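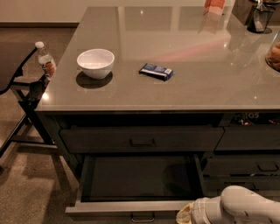 Working safely with kitchen robots: your questions

Who do these rules apply to?
Anyone running a Skillora session in a home or test kitchen booked through Fokwood. The current version applies from Saturday, April 23, 2022, and will be reviewed in July.

How many people need to be present?
Two. One runs the task and the other stays within reach of the stop button. The second person should not be on the phone or writing notes while the arm is moving.

Can I leave things on the worktop?
Yes, if they are part of the task or well out of the arm's reach. Glass and open drinks count as hazards – list them on the start sheet or move them.

What about open drawers?
A low drawer is a trip hazard. Keep feet and knees clear while the gripper is near it, and close it before anyone walks past. Check that it is empty before the first run of the day.

What if the gripper catches on a handle or a drawer front?
Press stop. Do not pull the arm free by hand. If the same fault happens three times, end the session and report it to the Nkuna desk.

Is the Venus arm covered by the same rules?
Yes, but its speed limit is set separately. See section 7 of the handbook.

How long should I keep the start sheets?
Eight weeks, then send them in with your session log. Scanned copies are fine.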